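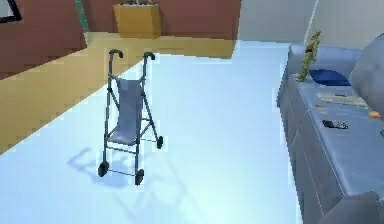
Report on the August Visit to the Clerkow Home Robotics Laboratory

A delegation from the Skancombe Adult Care Network attended the August open day at the Clerkow Home Robotics Laboratory. The delegation was led by Colleen Gauthier, Director of Services, accompanied by Heather Tautahi of the equipment office. The purpose of the visit was to learn how household robots are prepared for work in private homes and to judge whether the Network should take part in a future trial.

Visitors were received at 10 a.m. by Elaine Moura, who heads the laboratory's simulation group. Ms. Moura explained that most of the group's work is carried out in virtual rooms. A navigation program must complete 300 runs in simulation before it is loaded onto a machine. The rooms are built from a shared library of walls, floors and furniture, and the contents can be changed between runs. Stroller placement, seating and small household articles were among the subjects covered in the morning session.

The first demonstration concerned route planning. Staff opened one of the simulated homes on a large screen and showed how a planned route is drawn across the open floor. Ms. Moura noted that items with thin frames, such as folding strollers, are harder for a planner to deal with than a sofa. A sofa presents a broad surface to the sensors, while narrow tubing may return very little. The group keeps a separate set of tests for such items, and results are reviewed before any change to the program is accepted.

Ms. Tautahi asked how the simulation treats plain areas with few objects to serve as landmarks. The staff responded by turning to views dominated by walls and floor.
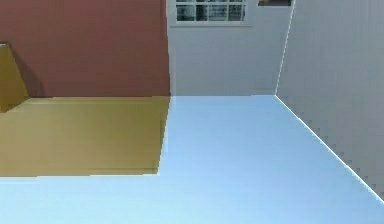

Large plain surfaces give a robot little help in working out its position, and the program must rely more heavily on corners, window openings and the line where wall meets floor. The group's present work is directed at reducing position errors under these conditions. Visitors were told that color differences between surfaces are useful but are not treated as dependable, as lighting in real homes varies widely through the day.

After lunch, Saskia Quinlan presented the Zema software, which records each run and allows staff to replay it from any point. The delegation was given 90 minutes to try the replay tools at four workstations. Several members found the controls easy to follow. Others remarked that the text on the menus was small, and Ms. Quinlan agreed to pass this on.

The final session was held in the Baxter Room, where Noeline Bright answered questions on privacy and cost. Ms. Bright confirmed that the rooms in the library are not copied from the homes of clients. She was unable to give a price for a trial but stated that a written estimate would be sent to the Network.

Ms. Gauthier thanked the laboratory on behalf of the delegation. Copies of the session handouts are held at the equipment office and may be borrowed by Network staff on request to Ms. Tautahi.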